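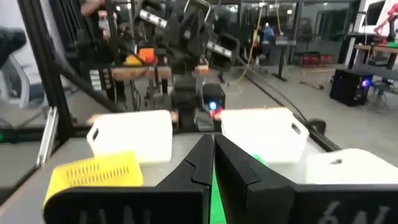

Bench Notes: Gripper Work at Bruscombe

The two-arm build in the shared workshop is now on its second set of fingers. Wubit Admasu recut the pads to a narrower gap and reset the closing force to 20 newtons. Test items are slotted plastic baskets, white and yellow, plus a few small blocks. Thin basket rims remain the hard case: the tips close early and slide along the edge.

Remaining work is wrist cable routing and a slower approach speed. Bench time is booked through Ilona Erdős. Bring your own hex keys.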